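Drernwood Kitchen Handling Project
Progress report to the Govier Fund
Last updated 6/16/19

Since the last report we have moved from hand guiding to remote control for most of the teaching. An operator holds a pair of handles at a desk and the arm follows. Hand guiding is still used for short moves close to the table.

We have recorded 830 runs toward the 3800 promised in the grant. The pace is behind plan. Two weeks went to replacing a wrist cable, and new operators need about 27 practice runs before we keep their work.

The current set of tasks uses cutting and serving boards and plastic utensils. The operator starts with the fingers open over clear table and has to reach the items at the far side.
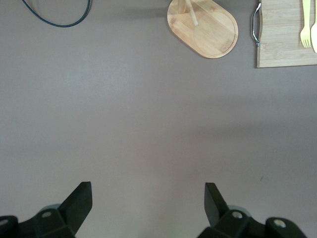 Mikkelsen asked whether the operators should be working from the wrist view alone, as the arm will have to do later. In Mikkelsen's opinion a person who can look up at the whole table will make choices the arm has no way to copy, and those runs will teach it badly. We agree in part. From now on half of each operator's runs will be done from the wrist view only, and the two groups will be stored apart.

Gradumex has delivered the second pair of handles. The grip force setting is too coarse for thin items, and a fix is due by the end of June.

Spending is on plan. We ask to move the unspent $4000 for travel to operator hours.

3 comments | 5 shares

This site uses cookies. Accept | Settings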